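3.2 Partner changes and the third game

Doubles pairs in the Clutidik league may swap partners between rounds, and most do so at least once, usually in October when the courts get cold and tempers get short. We followed 20 pairs over 100 matches. Pairs that had played together for fewer than four rounds lost the third game more often than their first two would suggest.
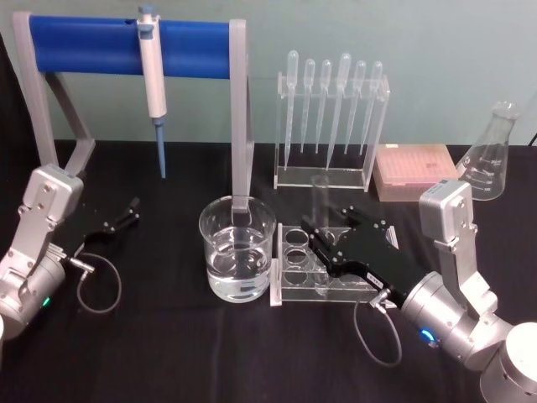 The obvious explanation is fatigue, and every losing player we asked offered it — as did several who had won. Scoresheets tell a duller story. Roughly half of the lost points in third games came from balls down the middle, which each partner had politely left to the other.

Figure 2. Bench with pipette stand.
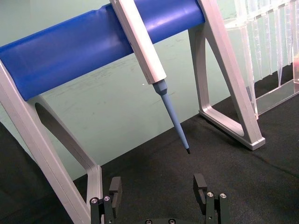

Stiner Racket Sports Research Group

Longer-standing pairs left fewer such balls, though they argued more between points. Rai Cup entrants were left out, as their format stops at two games and settles ties by a single rally. We also dropped the Promarine indoor matches, where the low ceiling decides a good many lobs before either side can. Section 4 takes up serving order, on which the players held firm views and kept poor records.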